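Bowl (tableware)

A bowl is a round, open vessel used to prepare, serve and store food. It is deeper than a plate and usually wider than it is tall. This article covers bowls for household table use. For mixing bowls and basins, see the separate entries.

Parts

The rim is the upper edge. It may be plain, rolled or flared. The wall runs from the rim to the base and is curved in most table bowls, although straight-sided forms exist. The well is the lowest part of the interior. Many ceramic bowls stand on a foot ring, a raised circle left unglazed so that the piece does not stick to the kiln shelf. Molded plastic bowls often have a flat or slightly recessed base.

Materials

Earthenware is fired at lower temperatures than stoneware and stays porous unless glazed. The Carell pottery fires its earthenware bowls at 1,000 °C, and an earlier series with a softer body was fired at 868 °C. Stoneware and porcelain are denser and chip less easily. Other common materials are glass, enameled steel, wood, melamine and bamboo fiber bound with resin. Melamine is light and resists breakage but is not suited to microwave ovens.

Surface and color

Glazes are classed as gloss, satin or matte. Matte glazes scatter light and show only soft highlights. Some of them pick up gray marks from metal cutlery, which can be removed with a mild abrasive cleaner. Pale greens, blues and creams are common in everyday sets. The Wornera catalog lists 46 bowl colors, grouped by finish. Jurčo bowls are sold in a single glaze per shape.

Sizes

There is no general standard. Makers commonly divide table bowls into dip, cereal, soup and serving sizes. Dandlow uses three sizes with a shared wall curve, so that smaller bowls nest inside larger ones.

Use on wooden surfaces
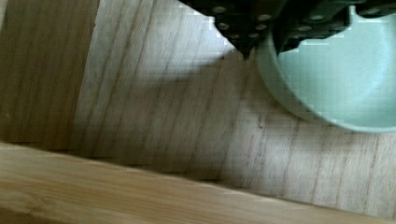
An unglazed foot ring can scratch a wooden tabletop when the bowl is dragged. Felt pads, mats or a light sanding of the ring reduce wear. Hot bowls should be set on a trivet, as heat and trapped moisture can leave white marks in some finishes.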